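3.2 Task set and objects

The Umby kit is sold as a complete package for two-arm manipulation: the arms, two hands, a control program and a library of 12 prepared tasks. For our review we selected the grocery bag task, which the supplier, Jastthorpe, lists as the most difficult in the library. Thin plastic has no fixed shape, and the items inside it push it outward in a different way each time it is set down. Figure 1 gives two views of the work, (a) from chest height and (b) from the head camera.

The objects were bought in ordinary shops. We did not remove labels or replace packages by plain blocks, although the Jastthorpe manual allows this. The table was covered with felt, so that small packets do not slide when the bag touches them.

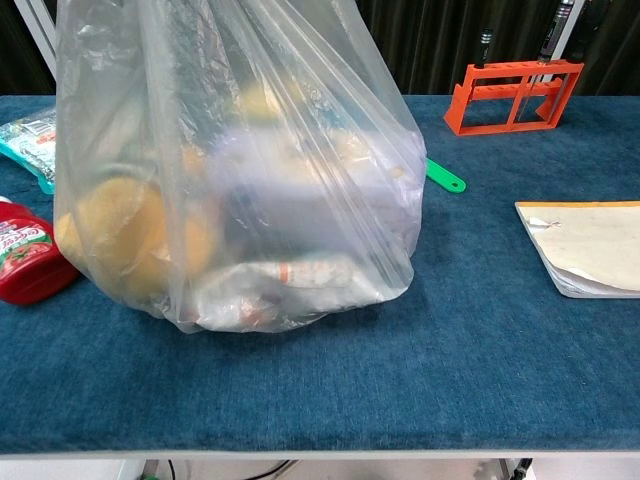 3.3 Procedure

Each trial begins with the operator loading the task file and ends when the program reports success or when 300 seconds have passed. One operator, Siiri Sepp, supervised all the trials and did not touch the objects during a trial. A grasp was accepted only if the plastic was held at the gathered top. Contact with the side of the bag was recorded separately, as it can tear the film. The force limit of the hands stayed at the factory value during the whole review. In total we made 99 trials with the standard settings, and no trial was excluded.
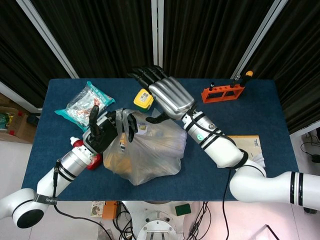
Figure 1. Grocery bag task with the Umby kit: (a) filled bag on the felt table; (b) both arms over the table.

The product sheet describes the planner of the kit as fully symmetric, which means that either arm may be chosen for either role. In our use this was true for the reaching movements, but the supplier recommends to fix the roles for soft objects, and we followed this advice. In Figure 1(b) the black hand pinches the gathered top of the bag with its palm down, while the silver hand is stretched toward the back of the table. The thumb of the silver hand is then just above the right side of the bag, and such a small distance is a good reason to check the clearance value before a long session. The Umby program has one clearance value for both hands, and we would prefer to have two.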